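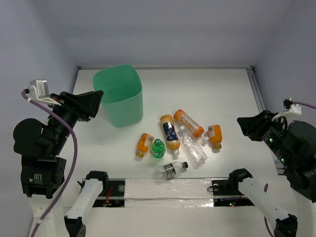

Building a Two-Arm Bottle Sorting Cell on a Shared Bench
Part 2: Enclosure, Cameras and First Layout

Posted Aug 15, 2019

Part 1 covered the frame and power. This part starts with both arms bolted down and responding to commands, and ends with a cell that can record a bin-loading task. The cell lives in the Bodulwood workshop and shares a bench with two other projects, so it has to lift off in one piece.

What you need

Two arms with parallel grippers
Two wrist camera mounts and camera modules
Panels for the back (pale grey), both sides and the tabletop (white)
One front strip, white, with an opening at each end
Clear tape
A plastic bin with an open top
An assortment of bottles
The Killden control board from Part 1
Likine release 11 or later

Step 1. Fit the walls

Set the back wall first and square it to the tabletop. Fit the side walls so they angle in toward the back wall. Leave the front open.

Use matte panels if you have a choice. Glossy ones reflect the overhead lamps and the segmentation step picks up the reflections as edges. Light the back wall evenly before you do anything else with the cameras. If one corner is darker than the rest, move the lamp. Raising the exposure will blow out the table, which is white.

Step 2. Close the front edge

The front strip covers the wiring channel between the two arms. Lay it flat and check that the joint brackets clear it through their full range. Drive each arm slowly to its lower limit with the strip held in place by hand, mark any contact, and trim.

Tape over the strip with clear tape. It will crinkle. This has no effect on tracking provided the wrist cameras are not pointed straight down at it. Leave the openings at the ends uncovered so that the wiring can be reached without lifting the strip.

There will be a thin seam between the strip and the table surface. Small caps can lodge in it. Keep the bottles capped.

Step 3. Mount the wrist cameras

Put the mount on top of the gripper, with the camera looking forward along the jaws. Tighten the screws in a cross pattern. The plastic cracks easily at the rear boss, and a cracked mount drifts by a few pixels over a session before it fails.

Route the cable down the outside of the arm. Leave enough slack for a full loop at the elbow. Too little slack will pull the connector when the forearm rotates, and the camera drops off the bus without an error in release 11. To test the slack, turn the wrist to each end of its travel by hand with the power off.

Colored cable is worth the small extra cost. Ours is purple and is easy to follow past a black arm.

Step 4. Calibrate

Warm the arms up for 25 minutes. Home them one at a time, left first. Run the two-arm calibration in Likine and enter the base separation as measured between pedestal centers. Do not use the value in the Rampersad drawing set, which refers to the older, narrower base.

Set the speed limit to 25 percent until calibration passes. Save the result under a new name each time. Overwriting the previous file makes it impossible to roll back.

Step 5. Lay out the task

Stand the bin at the back left, near the left gripper. Scatter the bottles right of center so that the right arm has the shorter reach. With this layout the right arm picks and hands over, and the left arm places.

Mix the set. Include small opaque bottles, a taller one with a dark label, at least one bottle with colored liquid, and some clear plastic. Lay most of them on their sides at different angles and stand one up. Let a pair overlap. Clear bottles on a white table are the hard case, and a set without them will give a misleading pass rate.

Before each run, open both grippers and bring them to the same height just over the table, facing each other. Start the log, then start the run.

Step 6. Record

We set a target of 500 runs and change the layout after every one. Discard any run in which a hand enters the cell. Runs with a dropped bottle are kept and tagged.

The force limits on the handover still need work. Part 3 is planned for December and will cover those settings and the tagging script.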